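Moving a members forum from Fondari to Huletti without losing threads or logins

Posted in: Community Software > Migration
Sep 20, 2024
Viewed 1,142 times

Hi all! I run the site for a model-building club in Getthorpe and I love it to bits, but it has outgrown what it sits on. We've been on Fondari since the beginning. It did everything we needed back then: forum, member profiles, photo albums, private messages, a little events calendar. The trouble is that the version we use no longer gets updates, and our host is dropping the old PHP it needs.

I've been playing with Huletti on a test subdomain since August and I'm really taken with it. The groups work the way people expect, the search finds things (!), and it looks great on a phone without any fiddling. So I want to move everybody over, but I have three worries:

Passwords. We have 400 members and a lot of them are not computer people. If they all have to reset their password on the same day I'll be on the phone for a week.

Old threads. Some of our build logs go back 14 years and people link to them from all over. I'd hate to break those links.

Photo albums. In Fondari they belong to the profile. In Huletti they seem to belong to a group or a post, and I can't see where a personal album would go.

Has anyone done this particular move? I can get at the database and I'm fine running a script if someone tells me which one. I'm also happy to pay for an add-on if it's a decent one.

tinplate_annex

fernhollow
Member, 20 posts

I've done it and you're going to be so pleased with the result! Huletti is a joy once you're in.

Passwords first, as that was my big fear too. Fondari stores them as salted hashes, so you can't turn them back into passwords, but you don't have to. Import the hash and the salt into the legacy fields on the Huletti user table and switch on "accept legacy logins" in the security settings. When a member logs in the old way, Huletti checks against the old hash, lets them in and quietly saves a new one. Most of our people never noticed a thing. Leave it on for a few months, then send a reset email to whoever is left.

For the threads, keep the original topic IDs when you import. The importer has a checkbox for it on the second screen and it is OFF by default, which caught me out the first time and I had to start over. With the IDs kept, a single rewrite rule on the server can send every old topic address to the new one. Post numbers inside a topic will shift if you had deleted posts, so links to one exact reply may land a page early or late. We decided we could live with that.

Albums are the fiddly part. I made one group called Member Galleries and had the importer create a sub-album there for each member, named after their username. Then I put a link to it in the profile template. It isn't the same as a real profile album, but people took to it right away and some of them started commenting on each other's pictures, which hardly ever happened on the old site!

Two more things:
Turn off all outgoing email on the new site before you import. Otherwise every imported private message sends a notification.
Do a full practice run on a copy and time it. Ours ran much longer than I'd guessed, nearly all of it on thumbnails.

Shout if you get stuck on the rewrite rule — I still have mine somewhere and can paste it here.

bracket_and_bolt
Member

just use the Fedoruk plugin, it does all this. worked for me

quietharbor
Moderator

Great answer from fernhollow, and I'd second nearly all of it. A note on the Fedoruk plugin: it's lovely for topics and users, and the progress screen is very clear, but the release I tried skipped private messages and brought in only the first picture of each album. Check the change log before you buy, as that may have been fixed by now.

One small thing to add. Before you start, look for duplicate email addresses in the old user table. Fondari allowed two accounts to share one and Huletti doesn't, so the import stops dead at the first pair. Couples who share an inbox are the usual case. Sort those out by hand and the rest should go through nicely.

And do come back and tell us how it went! I'd love to see the new site when it's up.

Attachments in this thread (1) 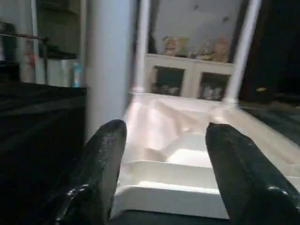

White molded plastic, with a raised panel near the middle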